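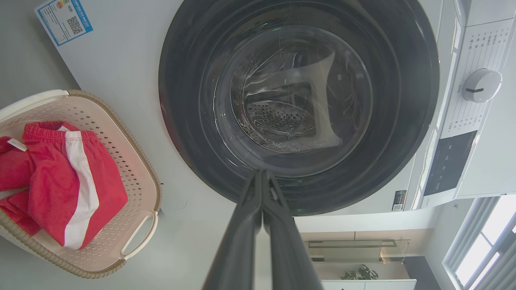
What is a laundry-loading gripper trial?
It is a bench procedure in which a robot arm handles garments at a household washing machine, so that grippers, wrist cameras or controllers can be compared on the same task.

Overview

Laundry-loading trials belong to the wider family of deformable-object tests. The usual fixtures are a front-loading washer, a plastic basket and one or more garments. The gripper is the item under test in most published procedures, while the arm, camera and controller are held constant. The best-known protocol is the Pretville sequence, named for the workshop where it was drafted.

Gripper types

Two-finger parallel grippers are the most common. Tapered fingers reach into folds and behind the rim of a drum opening, but they hold a small patch of cloth and tend to drop heavy or wet items. The Prandex finger set is stiff and narrow at the tip. The Manurung set has a compliant pad and needs a wider approach. Suction cups are rarely entered, as most woven fabric leaks air.
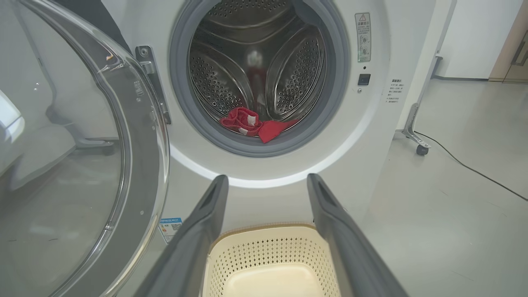

Manurung replied to the first edition of the protocol that finger width should not be scored apart from pad material, and that a narrow rigid finger gains little once the garment is bunched. The second edition accordingly reports the two separately.

Procedure

A run consists of a grasp at the basket, a transfer to the drum opening, a release, and retrieval of the same garment. Each finger set completes 30 runs, in blocks of 10. A run is void if the controller stops on a force limit at the door or gasket — these stops are logged as contact faults. The garment is dropped into the basket from a fixed height between runs, without smoothing. Retrieval is the slower half of the task for most grippers.

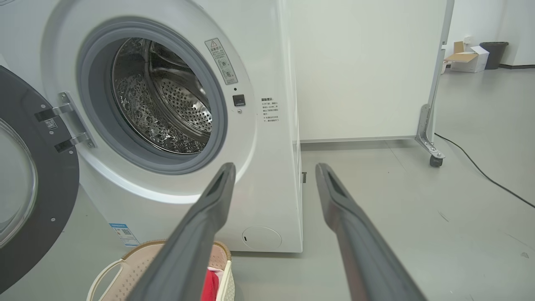 Photo: Dokport test bench, wrist camera view.

Camera and controller

A wrist camera keeps the fingertips and the target in the same view, which simplifies alignment. Its main weakness is the drum. Polished steel and a curved door produce reflections that depth sensing reads poorly, and many entrants rely on color images alone. Dokport compared three controllers with one finger set and found that the spread between them, around seven percentage points in completed runs, was larger than the spread between the two finger sets under a single controller.

Limitations

Results do not carry over well between washer models. Door swing, gasket depth and drum height all change the approach angle of the arm. Single-garment trials also say little about tangled loads — a separate mixed-load annex remains in draft.

See also: Deformable-object manipulation; Parallel gripper; Wrist-mounted camera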